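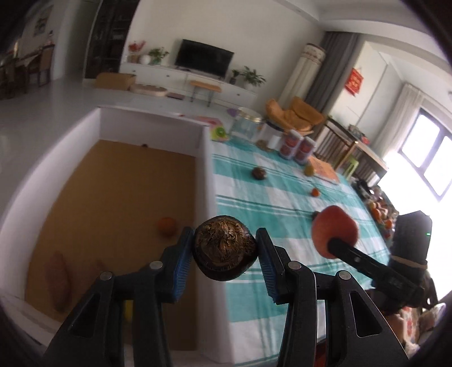 Warum wird eine Birne auf der Fensterbank noch weich und süß, eine Mandarine aber nur älter?

Birnen gehören zu den klimakterischen Früchten, die nach der Ernte weiterreifen und dabei selbst das Reifegas Ethylen bilden. Mandarinen tun das nicht, die bleiben so süß, wie sie gepflückt wurden.

Mit dieser Frage hat mein Projekt im Grundlagenmodul Lebensmittelkunde angefangen, und ich gebe zu, dass ich vorher dachte, Obst ist Obst und kommt in die Schale. So haben wir das zu Hause immer gemacht! Mein Thema lautete am Ende "Nachreife im Haushalt", Abgabe Februar 2019.

Eingekauft habe ich fast alles bei Ruangrit, dem kleinen Asialaden hinter dem Bahnhof, und den Rest auf dem Markt am Promport. Das war mein erster Fehler, denn auf dem Markt konnte mir keiner sagen, wie lange die Birnen schon gelagert waren. Beim nächsten Mal würde ich alles aus einer Quelle nehmen und nach dem Erntedatum fragen (falls es überhaupt jemand weiß).

Der Versuch selbst war simpel. Ich hatte 2 Gruppen Birnen, alle möglichst gleich hart. Die eine Gruppe kam mit je einem reifen Apfel in eine Papiertüte, die andere ohne Apfel in eine genauso große Tüte. Alles stand bei 18 Grad in unserer Abstellkammer. Geprüft habe ich jeden Abend mit dem Daumen am Stielansatz und mit einer Notenskala, die ich mir selbst ausgedacht habe - von "Stein" bis "Kompott".

Die Birnen mit Apfel waren deutlich früher weich. Nach 12 Tagen habe ich abgebrochen, weil die Apfelgruppe schon komplett bei "Kompott" lag und meine Mitbewohnerin die Kammer wieder für ihre Winterstiefel haben wollte. Die andere Gruppe war da gerade gut essbar, ein paar hatten am Hals noch harte Stellen.

Bei den Mandarinen ist, wie erwartet, nichts süßer geworden. Die Schale wurde ledriger, eine hat Schimmel bekommen, und den Nachbarn hat das auch nicht gutgetan. Seitdem sortiere ich Zitrusfrüchte jeden Abend durch, meine Mutter hält mich inzwischen für etwas seltsam.

Dazu kam eine Umfrage im Wohnheim Flakuvov, 55 Leute haben den Zettel ausgefüllt. Die meisten legen Äpfel und alles andere zusammen in eine Schale, und sehr viele stellen unreife Birnen sofort in den Kühlschrank. Da bremst man die Reifung natürlich ziemlich aus. Schade fand ich, dass ich nicht nach Bananen gefragt hatte, die wurden nämlich ständig an den Rand geschrieben.

Was ich an der Arbeit schwach finde: Der Daumen ist kein Messgerät. Ich wollte mir ein Penetrometer ausleihen, das war aber bis nach der Abgabe vergeben. Auch die Luftfeuchtigkeit habe ich nicht aufgeschrieben, und für richtige Statistik waren es zu wenige Birnen. Trotzdem hat mir das Ganze mehr Spaß gemacht als jedes andere Modul bisher, und im August würde ich es gern mit Pfirsichen wiederholen, dann hoffentlich mit Messgerät.

Weitere Projektberichte
Sauerteig bei Zimmertemperatur: ein Tagebuch
Was bleibt in der Mensa auf dem Teller?
Utau - Trinkwasser im Altbau
Kräuter trocknen ohne Dörrgerät
Brotdosen im Vergleich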